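# Chapter 7: The Cup and the Lid

*Draft text, second pass. C. Carnegie and J. Pollock*

Start with a coffee. To go, black lid, nothing special. You've had one this week probably. Before you read further, get one and put it next to the book. Empty is fine. A used one is fine too, rinse it.

Most packaging textbooks open with the box. We did too, in the first edition, and students fell asleep. So, the cup. Small, cheap, made by the million, and almost every idea in Part Two is in it somewhere: a rolled edge, a seam, a barrier layer, a closure, a printed surface that has to survive a wet hand.

**Words you will need.** Sidewall. Bottom disk. Rim (also called the curl or the bead, we use *rim*). Skirt, meaning the part of the lid that comes down over the rim. Sleeve. Vent. Learn them now, the chapter won't stop to explain.

## 7.1 Before you pick it up

Look first. Set the cup upright on a plain table and get your eyes down level with it. How far does the lid overhang? Does it sit flat all the way round or ride up on one side? Is there a sleeve, or is the dark part printed right on the wall? Sometimes you can't tell by looking. Write that down as well, "can't tell" is a real entry in your notebook.
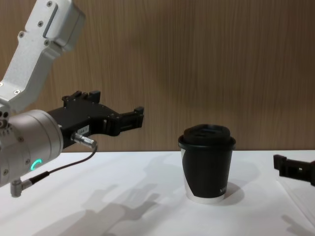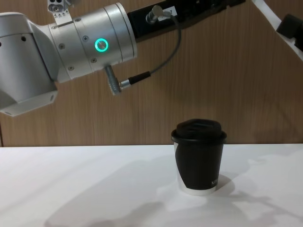 *Reading time for this section: 2 minutes*

Back to the cup on the white table, the first of the pair. Domed black lid, center raised, rim a bit lighter than the rest and wider than the cup. Dark print or sleeve over most of the body, with white paper showing at the bottom and down one side. Wood-grain paneling behind. Sketch it, side view only. Label what you can name from the list. Five lines of pencil is enough.

Now sketch your own next to it. Same view, same size on the page. Where do they differ? Usually the lid, students say. Look at the bottom too.

## 7.2 Why the lid is the hard part

A paper wall is forgiving. It flexes, it comes back, mostly. A lid has to grip that wall, and keep gripping when the drink is hot and the paper has gone a little soft. Too tight and people crush the cup putting it on. Too loose, coffee in the lap.

The Grarutach exercise at the end of the chapter is about exactly this. Grarutach is a small cafe chain, and they switched cup suppliers one December without switching lids. Both were sold as the same size. The complaints log runs to 1172 entries and you'll get a cleaned up copy of it. Read the first 70 before class. Don't skim, the useful ones are short and badly spelled.

Their new cups came from Presik, the lids were still Fesine. Neither firm did anything wrong. Keep that in mind when you write your answer, a lot of people go looking for a villian.

## 7.3 Fit by hand

No gauge yet, gauges are Chapter 8. Fingers.

1. Lid off. Run a fingertip around the rim of the cup. Find the seam bump.
2. Lid on, pressing at one point, then opposite, then work around.
3. Listen. Some snap, some don't.
4. Lift by the lid only, an inch off the table. Empty cup!
5. Turn the lid so the sip hole lines up with the seam. Lift again. Any change?

Do it with three cups if you have them, all from different places. Note the maker's name if its molded into the lid.

Step 5 gets skipped every year. The seam is the one spot where the rim is thicker, so the skirt has to stretch over it, and a sip hole right there gives a leak somewhere to go. Baristas know this already. Ask one.

## 7.4 What comes next

Section 7.5 does materials, paper first and then the coating. 7.6 is heat. For 7.6 you'll need the Saber data table from the back of the book, the one with 100 rows, and a ruler. Bring the cups back in with you, same ones, names on the bottom in pencil.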